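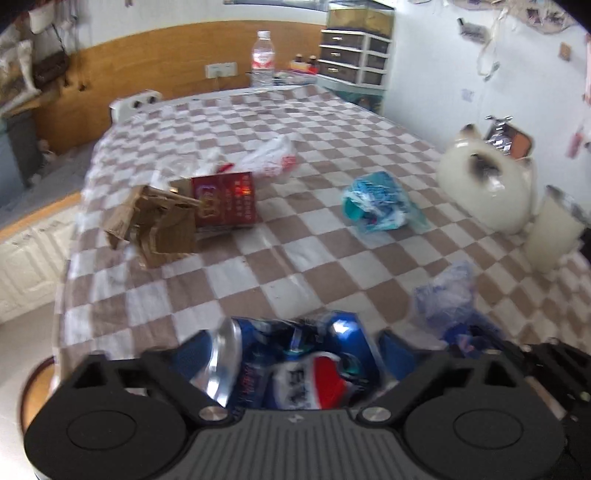 Small-Room Tidying FAQ

Tidying > Small Rooms > FAQ
13 shares · 3 comments

Where do I even start?
With the trash! Wrappers, plastic bags, torn cardboard, all of it goes before I put anything away. My crushed Pepsi can gets kept apart for recycling (Priya Gallagher trained me well).

Do I need a big bin?
Nope, mine's a little round beige one with pleated sides and I love it. Up on a stand beats down on the floor, my back says.
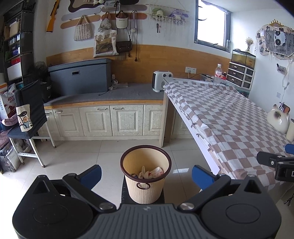
Reading time: 1 min

And all the small stuff?
I use one big gray box on the cushioned cabinet, and cables go in there every August when I finally get to them.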